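Sat 24 November

Somewhere to put the keys

I have lost my keys 9 times this month. They have been in the bread bin, in a coat I don't wear, and once, for a whole evening, in the front door. My friend Tahmineh came round, watched me empty my bag on to the stairs and told me, quite kindly, to buy some hooks.

So I bought the stick-on sort, wiped everything down and pressed each one for 30 seconds, as the packet told me to. Very dull – I sang to pass the time.
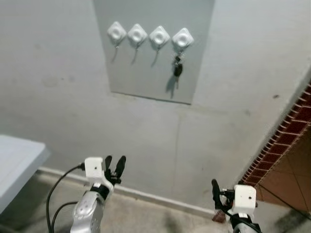
I'm told a habit takes a while to form. Mine has lasted since Tuesday, which for me is going some. The scuffs lower down the wall are next on the list, along with ringing the man about the boiler. I have his number somewhere. It was in the bread bin.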